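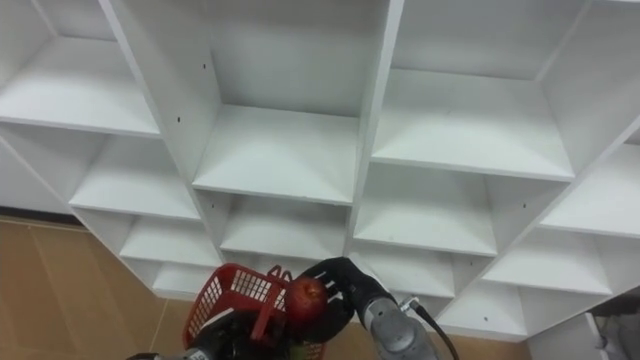

Step 2: Clean the Shelves

Wipe each compartment with a soft cloth and mild soap, starting at the top. Dry all surfaces before materials are returned. Abrasive pads must not be used on white finishes.

Step 3: Assign the Compartments

Staff at the Tumbridge site should reserve the lower compartments for heavy items and give each class its own column. Labels are to be placed on the front edge of the shelf and recorded in the room register. Requests for additional labels may be sent to Kristine Ocampo before the end of August.

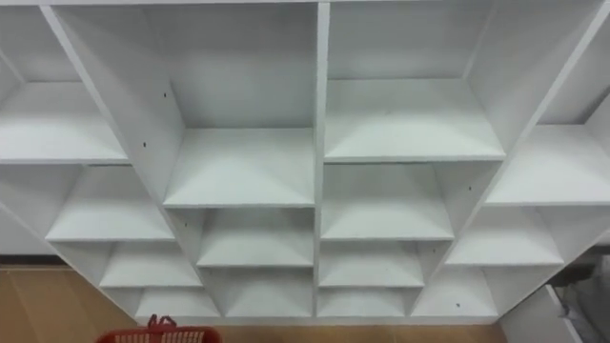
White cubby shelving with all compartments empty.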